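4.2 Surface condition of the worktops

Worktops were inspected at two of the sites, Fusness and Plukley, at the start of the study and again in July. All were light-coloured and matt, as is common in rooms where small electronic items are sorted and checked. A pale top makes small parts easier to find, but it also shows every mark, and staff at both sites told us that they had stopped trying to keep the surfaces spotless.

We sorted the marks into 6 types. Scuffs were by far the most common, followed by dark specks and thin brownish lines. The lines gave us the most trouble. Some proved to be stains and came away with a damp cloth and mild soap; others were fine cracks in the finish, and cleaning made no difference to them. Looking straight down, the two could not be told apart with any confidence — a fingernail drawn across the line was a better guide. We therefore recorded a line as a crack only after it had been checked by touch, and left it as "line, unsorted" where this had not been done.

Of the 500 marks logged at Fusness, 83 fell into the unsorted group. The share at Plukley was lower, which we put down to the Jorkel cleaning sheet already in use there. It asks for the worktop to be wiped before any item is laid on it.

Flat items with hard edges were of particular interest. Plates and boards tend to be slid across the top when they are moved, and small cased devices are often turned on the spot so that the display can be read. Both habits may add to the scuffing. Figure 6 shows a worktop with a flat black item and a small device with a lit patch at one end of its dark window; the surface carries scuffs, specks and a wavy line of the unsorted kind.

Figure 6. Worktop with items laid flat.

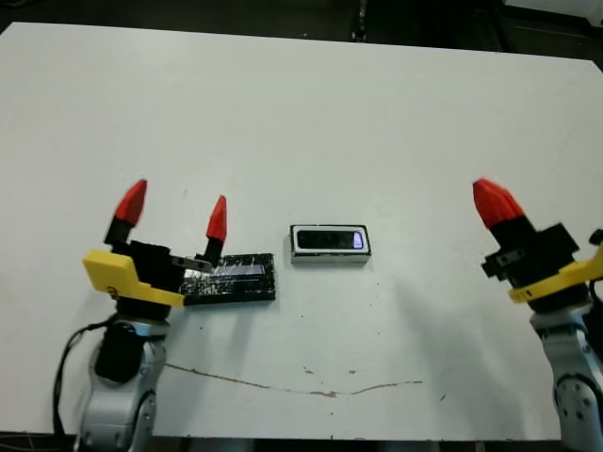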